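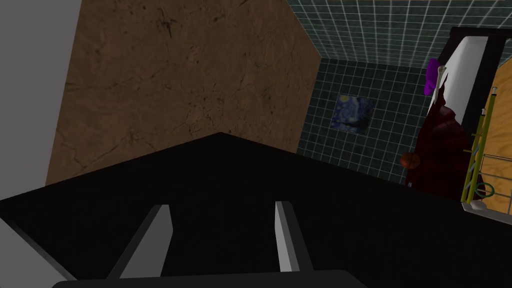 I finished Grellport last night, after 96 hours, and I want to write down some thoughts before I start a different game and forget them. I bought it in December because I like slow games with boats and small towns. The first thing I noticed was how little color there is. In the early chapters the harbor walls are the same light gray as the two fingers in the picture, and the shadows are as black as the gripper behind them. I did not like it for the first evening. Later I began to enjoy it, because when a red boat comes into the harbor you see it immediately, even from the hill.

The story is simple. You arrive in Grellport with one suitcase and a debt of 3,667 crowns, which your uncle left to you together with his old boat. You have 7 chapters to pay it back. You can fish, carry cargo, repair nets or play cards in the bar of Ó Dubhghaill, which is open only after ten in the evening. I tried all of these. I am very bad at the card game, and I lost the money for my new engine there two times. I should have saved before I went in, but the bar is also the only place with good music, so I always went in without thinking.

The cargo work is the part I liked most. You load the boat yourself, crate by crate, and if you put the heavy ones on one side the boat leans and you feel it in the steering. The tutorial explains this in one sentence and then never speaks of it again. I drove a leaning boat for the whole second chapter and I thought this was the weather.

There is a big order in chapter five, 300 crates of salt for the island of Jorkum. You can do it in small trips or rent the large barge. I chose the small trips. It took me three evenings, and during this time I learned the whole coast, every rock and every light. My brother rented the barge and was ready in twenty minutes. He also missed the conversation with the lighthouse keeper, who talks to you only after you have passed her many times. I think it is the best conversation in the game, and I will not tell what she says.

Some things are not so good. The map cannot be zoomed on the controller, only with the mouse. The text in the shop menus is very small on a television. I had to stand up from the sofa and walk to the screen to read the price of rope. Trendura, the studio, wrote in the update notes that bigger text is planned, but they did not say when. Also the fog in chapter six is too long. I understand that it should make you feel lost, but after an hour I was only tired, and I turned off the game and made dinner.

I played in English and not in my own language, because the translation was not ready yet when I started. It was good practice. I learned the words bollard, hull and mooring, and I have used one of them at work already.

About the ending: there are at least two. In mine I paid the debt and kept the boat, and the bar was closed when I walked by for the last time. I do not know if it was closed because of something I did. If you found it open, please write to me in the comments how you did it, but put a spoiler warning first, other people are still playing.

Next I will try the fishing mode without a debt. I still have the old engine.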